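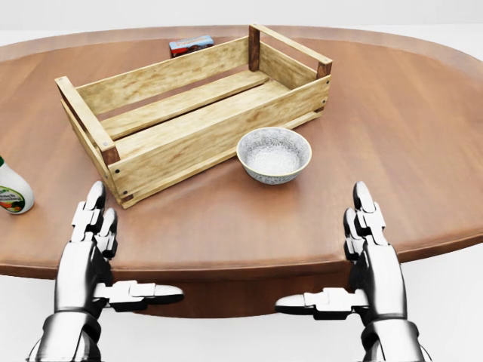
Thygesen Route Ledger – emissions tracking for transit and freight fleets

The Route Ledger is a small box that sits under the dash, plus a web account that adds up fuel, miles and idle time for every vehicle you run. Agencies buy it because grant programs for cleaner transportation keep asking for numbers, and most of those agencies have been building the numbers by hand from fuel receipts.

We sell it. We also think a lot of what gets said about products like this one is hard to back up, so this page is longer than the one in the maker's catalog.

What it does

The box reads fuel use and speed from the vehicle's diagnostic port every 4 seconds and stores it until the vehicle is back in range of a yard receiver. The account then sorts the trips by route and works out carbon dioxide from the fuel burned. You can export the result as a spreadsheet or as a printed report with your agency's name at the top.

It works with diesel, gasoline and natural gas vehicles. Battery buses are supported in the sense that the box will log their miles and charging. What it says about their emissions depends entirely on the figure you type in for your local power supply, and the default figure is an average that may be nowhere near yours. Change it before you print anything.

What it doesn't do

It doesn't reduce emissions. The catalog says fleets "save carbon from day one," and we have asked Thygesen what that means and not had a useful answer. A driver who sees an idle report may idle less. A driver may also put the report in the glove box.

It doesn't count the car trips your riders would have taken if the bus weren't there. There is a page in the account called Avoided Trips, and it multiplies your ridership by a number you choose. We suggest leaving that page switched off. If a state reviewer asks where the number came from, "the software" will not go over well.

It doesn't measure soot or nitrogen oxides. Neighborhoods next to a bus yard or a truck route usually care about those first, and for that you need an air monitor on a pole. We carry the Nirnura for that job. It costs more and needs cleaning.

Specifications

Model: Thygesen Route Ledger 3
Fuel types: diesel, gasoline, natural gas, battery (see note on power supply)
Reading interval: 4 seconds
On-board storage: 44 days
Yard receiver: one included with each order, wall mounted
Power: from the diagnostic port
Export: spreadsheet, printed report
Price: $286 per vehicle
Account fee: first year included, then billed yearly per fleet

The account fee

Ask about this before you sign. The first year is free and the second is not, and the maker sets the second-year price by fleet size when the time comes. We can't quote it for you today. If your grant pays for equipment but not for subscriptions, you could end up with a box in every bus and no way to read them. Your stored data can be exported at any point in the first year, and we'd do that every month whether or not you plan to renew.

Will it satisfy the grant?

Maybe. Each program writes its own rules, and the rules move when the budget does. Some reviewers accept fuel-based totals, some want them checked against purchase records, and some have their own calculator and won't look at anything else. Get the reporting form first and compare it with the sample report, which we will send on request. We would sooner lose the sale in June than take back a shelf of opened boxes.

Fleets with fewer than a dozen vehicles can often do the same job with fuel cards and a careful spreadsheet. The Arnska workbook is one we like, and it costs nothing.

Ordering and returns

Orders ship from our Eltham warehouse. Unopened units can be returned within 44 days for a full refund. Opened units can be returned if they won't talk to your vehicles – send us the make, model and year first, as older natural gas engines are the usual trouble. Installation is not included, but a shop that can change a headlight can fit one.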